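How to Fold Trousers on a Bed (and Keep the Pile Standing)

A bed is the best folding table most of us own. It is wide, it is soft, and it is usually a step or two away from the closet. The trouble is that a mattress gives under your hands, so a pair of trousers that looked straight when you started can end up with one leg longer than the other. The method below gets around that. It works for dress trousers, work pants, chinos and most jeans.

What you need

A made bed, with the spread pulled tight
The clean, fully dry trousers
A wall or headboard to stack against
A lint brush for dark fabric
A second person if the trousers are long or the fabric is slippery (optional)

You do not need a folding board. I used a Zendunley board for a while and went back to the bed, mostly because the board was cut for shirts and the legs hung off both ends.

Before you start

Pull the bedspread flat and smooth it from the middle toward the edges. Wrinkles in the spread will push up through thin fabric and you will chase them the whole time. If your spread has a raised pattern or heavy stitching, lay a bath towel over the part you will be working on.

Empty all the pockets. Close the zipper and fasten the button or hook. An open waistband spreads out to the sides and you can't get a square fold out of it.

Check for tags and clips. Cleaners pin or staple a paper tag near the waistband or hem, and stores leave tags on new clothes in places you wouldn't look. I take mine off at the end, when I know which stack the trousers are going to, but a staple or a pin should come out first.

If the trousers are black or navy, brush them now. Light bedding sheds onto dark cloth and the lint is harder to get off after the fold is set.

Step 1. Lay them out

Put the trousers across the bed, with the waistband toward one side and the legs running to the other. Going across keeps everything within reach from one spot. If you lay them the long way you will be leaning over the mattress to get to the far end, and your knee or your elbow will make a dip.

It doesn't matter yet if part of the trousers runs over the side of the bed. Get the main part flat first. 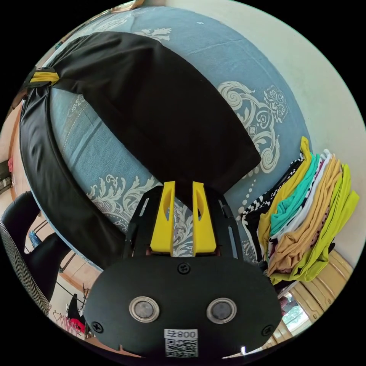 Black fabric laid across the bed, with the folded stack against the wall.

Keep finished clothes well out of the way, as close to the wall as you can. Every time you tug on the spread, anything sitting in the middle of the bed will slide toward you.

Step 2. Find the crease line

For dress trousers with a front crease, hold the two hems together and match the inside seam to the outside seam on each leg. The crease will fall where it belongs. Lay the trousers down on their side, one leg directly on top of the other.

For jeans and casual pants with no crease, skip the seam matching. Lay them face up, then fold one leg over the other so the back pockets end up on the outside. The seat will stick out in a small triangle. Tuck the triangle in so the long edge is straight.

Run your palm down the leg from the thigh to the hem. Use the flat of your hand. Fingertips leave ripples in soft fabric.

Step 3. Pull the length straight

This is the step most people leave out, and it is the one that makes the difference on a mattress. Take the waistband in one hand and the hems in the other, lift the trousers a couple of inches off the bed, give a light pull, and set them back down. The layers line up under tension and stay that way for the next fold.

With a long inseam your arms may not reach. Mine don't on anything over 30. In that case have someone take the other end. One person holds the hems, the other holds the waistband, and you both pull gently. The person at the hems should keep hold of both legs. If one leg slips out, set the whole thing down and start the step over. Trying to catch it in the air twists the crease.

Do not pull hard on knits or on anything with stretch in it. Lay those flat and pat them into line.

Step 4. Make the first fold

Bring the hems up toward the waistband. Stop a couple of inches short of it. If you go all the way to the top edge, the finished packet will be thick at one end and the stack will lean.

Press down along the new fold with the side of your hand. You are pushing air out, so start at the fold and sweep toward the open end.

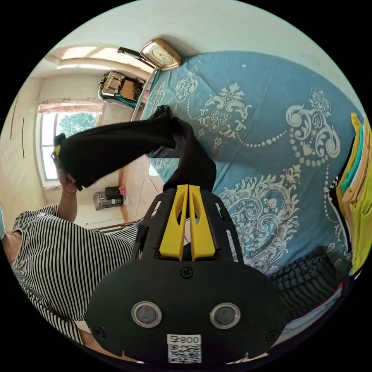
Page last changed: July

If you are working with a partner, the person holding the hems does the moving here and the person at the waistband stays put. Noboru Koyama, who taught me this in the back room of a rental shop in Tellthorpe, used to say "you walk, I stand," and it does save a lot of confusion. Two people moving at once will meet in the middle with a bundle.

Step 5. Make the second fold

How you finish depends on where the trousers are going.

For a shelf: fold in half once more. You will have a flat rectangle that is good for stacking.

For a drawer: fold in thirds instead. The result is shorter and stiffer, and it will stand on its edge if the drawer is deep enough.

For a suitcase: stop after the first fold. Lay the trousers in the bottom of the case, let the ends hang over the side, pack the rest of your clothes on top, then bring the ends over. There will be one soft bend and no sharp one.

For a hanger: don't make the first fold at all. Go straight from Step 3 and feed the hems through the hanger until the trousers balance on the bar.

Step 6. Add them to the stack

Slide both hands under the trousers, palms up, and carry them over. Picking them up by one corner undoes the work.

Put the folded edge facing out. It gives you something to grip later and you can pull one item without dragging its neighbors along. Heavy things go at the bottom — jeans, sweatshirts, thick cotton — and light things go on top. Slippery fabrics should sit between two cotton pieces.

I don't sort by color while I'm folding. A mixed pile of yellow, teal and white is easier to pick through than six black items in a row. If you do own a lot of black, put something bright between every two or three pieces so you can tell where one ends and the next begins.

Leave ribbed or knitted things until last and keep them separate from the main stack. They are springy and will tip anything you put above them.

Common problems

One leg is longer than the other. The waistband was tilted when you laid the trousers down. Open them out, square up the waistband and go back to Step 2. Don't try to fix it by tugging on the short leg.

There are two creases. The old crease and the new one didn't match. A damp cloth over the wrong one and a few passes with a warm iron will usually take it out. Check the care label first. Some synthetics will go shiny, black ones especially, and for those you should turn the trousers inside out before you press.

The stack keeps falling forward. Either the folded items are different widths or the bed slopes toward the side you are standing on. Move the stack so it has the wall behind it. If it is still leaning, split it into two.

The trousers are covered with fuzz. You folded on a fresh blanket or a fleece throw. Use a smooth spread or a cotton sheet.

The fabric will not stay put. Satin and some linings slide on a smooth spread. Put a towel underneath and work on that.

Questions readers have sent

Oľga Trnka wrote to ask whether the same folds work for children's trousers. They do, but skip the second fold on anything small. A single fold is enough and a second one makes a lump.

Another reader wanted to know if it is better to fold right out of the dryer. Yes, for cotton. Warm cotton takes a fold well. For wool or wool blends, let them hang for an hour first. Folding them warm will set whatever wrinkles are already there.

Someone in Claditz asked about wide-leg trousers. Treat them like dress trousers, and when the legs are stacked, fold the extra width in toward the inseam so the leg is the same width from top to bottom. Then go on with Step 3.

What about cuffs? Turn them down before you fold if they are the casual, rolled kind. If the cuff is sewn, leave it, and stop your first fold an inch sooner than you normally would.

Related pages

Folding fitted sheets without a partner
Getting lint off black clothes
Packing the Kinsella carry-on for a week
Storing sweaters over the summer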